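**Does a recycled gold ring need its own hallmark or stamp?**

Posted by Oline

My jeweler quoted 1,496 for a pair of 14k bands in recycled gold and 2,466 for the same pair in certified fair-mined gold. Both would carry a 585 stamp. Is there a separate mark for recycled, or do I rely on the invoice? Wedding is in January.

**Elias Mansour**

585 gives fineness only. It says nothing about origin. Certified mine schemes usually license their own stamp, applied next to the fineness mark. For recycled metal, ask for the refiner's name and a batch number in writing. Allow 8 weeks if the bands have to go out for stamping.

**Harb**

get the fair one, you only do it once

**Joveck**

Check the band width first. Narrow bands may not have room for two marks, and a later resize can cut through one of them. Laser marking is shallower than a punch but fits a smaller space. 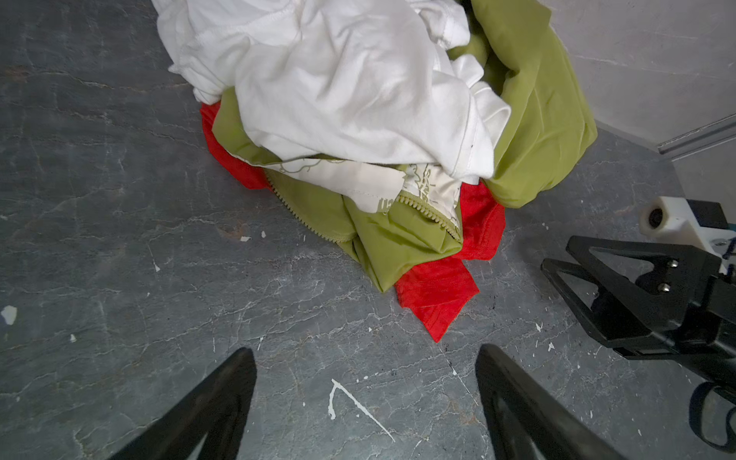
Brukach: Resizing took the origin stamp off mine. The shop re-marked it for 60, but only after I showed the original certificate, so keep the paper.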